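5. 電源タップの準備と設置

この章では、作業台「Menano」で電源タップを使うときの準備、置き方、片付け方を説明します。作業台本体の組み立ては第3章、天板の手入れは第7章を参照してください。

5-1 用意するもの
・電源タップ(オプション品番1427、または手持ちのもの)
・作業ボード「Nyanda」
・面ファスナー式の結束バンド
・乾いた柔らかい布

注意：本機で同時に使用する機器の消費電力は、合計600W以内にしてください。手持ちの電源タップの定格がこれより低い場合は、電源タップ側の表示に従ってください。

5-2 設置前の点検
1. 電源タップのプラグが壁のコンセントから抜けていることを確認します。
2. 電源タップをボードの上に置き、差込口の面を上に向けます。
3. 差込口にほこりや異物がないか、端から順に確認します。ほこりは乾いた布で拭き取ります。水や洗剤は使わないでください。
4. コードを端までほどき、傷、つぶれ、変色がないか確認します。特にコードの付け根は、軽く曲げて被覆の割れを見てください。
5. 定格ラベルの文字を読み、使用する機器の消費電力の合計と照らし合わせます。ラベルが読めないものは使用しないでください。

警告：点検中に差込口へ金属製の工具を入れないでください。プラグを抜いた状態でも、内部の刃受けが変形し、後で発熱の原因になります。

5-3 位置を決める
1. 電源タップをボードの中央付近に縦向きに置きます。コードの出る側が手前です。
2. コードは付け根から緩やかな弧を描くように逃がします。付け根で直角に折らないでください。
3. 壁のコンセントまでの経路を決めます。コードが天板の角に当たる場合は、ボードを左右にずらして調整します。
4. コードの余りは、束ねずに床へ垂らすか、ケーブル受け「Bendness」に掛けます。

メモ：ケーブル受けは天板の裏側に取り付けます。床から30cm以上離しておくと、掃除機のヘッドが当たりません。

5-4 接続する
1. 使用する機器のスイッチをすべて切ります。
2. 機器のプラグを電源タップの奥まで差し込みます。刃が見えている状態で使用しないでください。
3. 大きなACアダプターは端の差込口に挿します。隣の差込口をふさぐときは、アダプターの向きを変えます。
4. 電源タップのプラグを壁のコンセントに差し込みます。
5. 機器のスイッチを一台ずつ入れます。

注意：電源タップに別の電源タップをつながないでください。また、コードを束ねたまま使用しないでください。熱がこもり、被覆が傷むことがあります。

5-5 片付ける
1. 機器のスイッチを切り、電源タップのプラグを壁のコンセントから抜きます。
2. 機器のプラグを一本ずつ抜きます。コードを引っ張らず、プラグを持ってください。
3. コードは大きめの輪にして、結束バンドで一か所だけ留めます。電源タップ本体には巻き付けないでください。
4. 収納箱「Grorkby」に入れ、ふたを閉めます。上に重いものを載せないでください。

5-6 こんなときは
・差したプラグがぐらつく：別の差込口で試します。どの差込口でも緩い場合は使用を中止してください。
・プラグやコードが熱い：すぐに使用を中止し、電源タップを交換してください。
・機器の電源が入らない：壁のコンセント、電源タップ、機器の順に確認します。

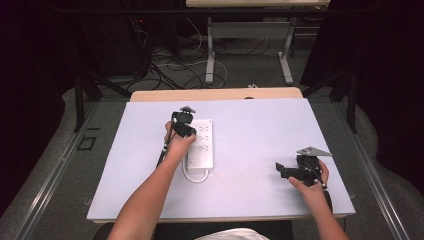
― 14 ―

電源タップを縦向きに置いたときのコードの逃がし方。弧はボードの上に収め、機器のケーブルと重ねないようにします。コードの長さが足りないときは、ボードごと壁側へ寄せてください。

改訂：2024年3月14日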